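Cuaderno de taller
Categoría: Notas de banco / Limpieza y consumibles
Buscar en el cuaderno... Ir

4 de febrero de 2021

Pasta térmica: comparación de la Dabbas y la Fuler

Sigo con lo que quedó pendiente. El tubo de Dabbas se acabó y Arnaldo Mota pidió Fuler por su cuenta porque en Irkport no les quedaba de la otra. Apunto lo que he visto hasta ahora para no volver a discutirlo de memoria.

Textura. La Fuler es más densa. Con la jeringuilla recién sacada del armario cuesta empujarla y sale a tirones, así que conviene dejarla un rato sobre la mesa antes de usarla. La Dabbas salía fluida desde el principio, pero se corría hacia los bordes si uno se pasaba con la cantidad.

Aplicación. Sigo con el grano de arroz en el centro y dejo que el disipador la reparta. Probé a extenderla con tarjeta en dos procesadores y no vi diferencia en la temperatura, solo más restos en los dedos. Myung-ja Song prefiere la cruz. Para los procesadores pequeños me parece demasiado, aunque los suyos tampoco han dado problemas.

Retirada. Es lo que más me importa, porque casi todo lo que entra trae la pasta vieja hecha costra. La Dabbas envejecida se queda en láminas y sale con alcohol y paño sin pelusa. De la Fuler todavía no puedo decir nada. Hay que volver a mirar en abril los equipos del lote de Brurwood.

Si el disipador no se suelta, no tirar hacia arriba. Encender el equipo unos minutos, apagar, desenchufar y girar un poco a cada lado antes de levantar. El mes pasado salió un procesador pegado a la base con la palanca todavía cerrada y hubo que enderezar dos patillas con la cuchilla. Arrancó, pero perdí media tarde.

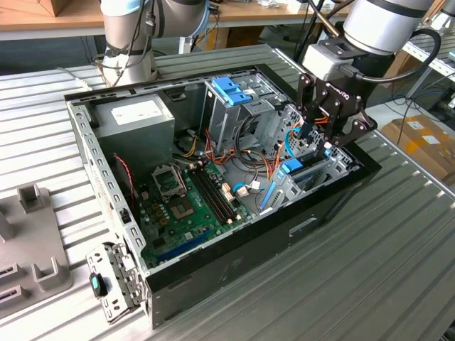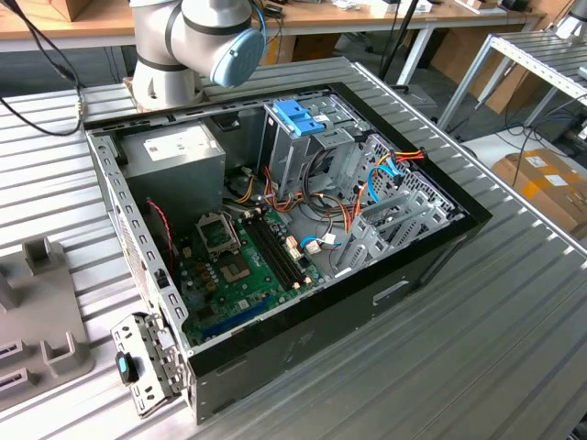
Las dos: zócalo al aire, con el marco de retención levantado.

Zócalos

Norma para todos: con el zócalo abierto no se limpia nada encima. Ni paño, ni bastoncillo, ni aire a presión apuntando hacia los contactos. El procesador se lleva a la bandeja y se limpia allí. Si ha caído pasta dentro del zócalo, se deja y se avisa, no se frota. La pasta seca en los contactos se puede tratar con alcohol y un cepillo muy blando, en una sola dirección, pero prefiero hacerlo yo o que lo haga Myung-ja con la lupa.

Si la placa va a quedar abierta de un día para otro, tapa de plástico en el zócalo. Quedan pocas en el cajón de los tornillos. Guardar las que vengan con placas nuevas.

Alcohol

El bote que estaba junto al fregadero era del rebajado, el de limpiar pantallas. Deja agua y tarda en secar. Lo he apartado y he escrito PANTALLAS en la tapa. Para procesadores y bases de disipador, solo el isopropílico del armario alto.

Consumibles

Paños sin pelusa: pedido un paquete de 400.
Jeringuillas de Fuler: quedan 2 sin abrir.
Bastoncillos: no comprar más de los de algodón, sueltan hilo. Gastar los que hay en los ventiladores.
Referencia del pedido a Irkport: 3487. Arnaldo tiene el albarán.

Pendiente

Medir otra vez con la Fuler después de unos días de uso. La primera lectura en reposo fue de 40 grados, con la ventana abierta, así que no la doy por buena. Repetir con la ventana cerrada y anotar también la temperatura del cuarto.

Preguntar en Irkport si va a volver la Dabbas o si la han dejado de traer.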